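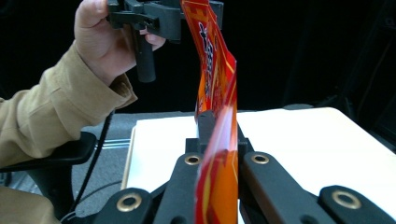

Site Visit Report: Trakitero open day, Narnemville
Module: Automation in Practice (group visit, individual write up)
Poonam Lodhi
Submitted May 20, 2022

1. Why we went

Module asks for one visit to a working place and a report on it. Our group picked Trakitero because they hold an open day in April and it was free. They do handling for soft packaging, meaning crisps, sweets, pet food pouches, anything in a bag that changes shape when you touch it. My own question before going was quite narrow: how do you get a gripper to hold a bag without bursting it or dropping it? Wrote that on the front page of my notebook and tried to stick to it. Didn't always manage.

2. Getting there, layout of the day

Train then the 38 bus, which stops right outside. Signed in, got a badge, safety talk. Short introduction, then split into groups and moved round the stations. Ours went in this order:

Station A, hand-held grippers
Station B, the bag line (Lakis)
Station C, testing and records

Lunch was between B and C. I have most notes on A and B, fewer on C as we were running late by then and got rushed through it.

3. Station A, hand-held grippers

This was the best part and I would have stayed there all day. The idea is that a person holds the gripper and does the job themselves, and the movement is recorded so a robot can be taught from it later. So you aren't programming anything, you just do the task again and again and again, properly.

The task on our turn was a handover. A bag of snacks goes from one gripper to another, top end held in one, bottom end in the other, and for a moment both have got it. That moment is the difficult bit. If the first one lets go too soon the bag falls over to the side. If it lets go too late you get a tug of war and the foil twists. We all did the twist. The engineer said most people do at first and that the twisty ones are kept seperate from the good ones, marked as failed, not thrown away.

Things I wrote down while watching:

- foil is slippery and it creases, so the place you grip is never the same shape two times running
- gripping on the flat seal at the end is much easier than gripping the fat part
- you stop being able to see the lower jaws properly when the bag is upright in front of you, so you go by feel, but there is no feel really because the gripper is between you and the bag
- wrist gets tired quick. Mine did after a few minutes

I asked if the force was measured. Answer was no, not on this model, only how far open the jaws are plus the cameras. So a hard squeeze and a soft squeeze might look nearly the same in the recording if the bag gives way under both. I think this is a real weakness and come back to it in section 6.

They had 218 recordings of the handover before our group arrived. We added to that but I didn't get the final number, sorry.

4. Station B, the bag line

Lakis is the name they give to the line, not a person (I got this wrong in my draft). A conveyor brings bags in, an arm with suction cups picks them up and puts them in a carton. Much faster than Station A and much more boring to watch, which the man showing us said was a compliment.

Rate when we were there: 2,322 bags per hour on the display. It stopped 2 times while we watched. First stop was a bag lying across another bag, second one was a carton that hadn't opened fully. Both cleared by hand, guard open, clear it, guard shut, reset button, off it goes.

Suction works because the bags arrive flat and all facing the same way. Stand one on its end and it can't do anything with it. Nobody in our group had thought of this, but a lot of the work is done before the robot, by the guides and the belt, so that the robot's job is easy. I think that should have been in our lectures.

Would have liked to see a bag size change but it was not scheduled.

5. Station C, testing and records

Short. Shown a drop test and a squeeze test for packaging. Also the software where recordings get checked, called Goel. Somebody sits and watches each one and marks start, end, pass or fail. Asked how long it takes, was told longer than making them. No demo of a robot running from the recordings, that is planned for next year's open day. Dissapointing, as it was the thing I wanted to see, so I can't say anything here on how well it works.

6. Discussion

Back to my question. Two answers from one building. On the line they control the bag so the gripper can be simple. At the hand-held station they leave the bag how it is and try to collect enough human movement to cope.

First way is fast and proven but fixed. Second way is slow to set up and I have no evidence for the result yet, only for the collecting. For a shop or a small packer with many products I can see why they would want the second. For one product all day, suction, no contest.

On force: I would try a cheap pressure pad inside the jaws, even a rough one, three levels would do. Soft, firm, too much. Mentioned it at the end and was told pads wear out fast on foil edges. Fair enough, but I'd still like to see figures.

7. What I would do differently

Take more notes at the last station. Ask about cost, forgot completely. Practise the handover with two kitchen tongs at home first (I have done this since, it is harder than the grippers, crisps everywhere). Charge phone.

8. Still to do

- email Trakitero for the final recording count
- check units on the line rate against the handout
- add sketch of jaw positions, appendix 1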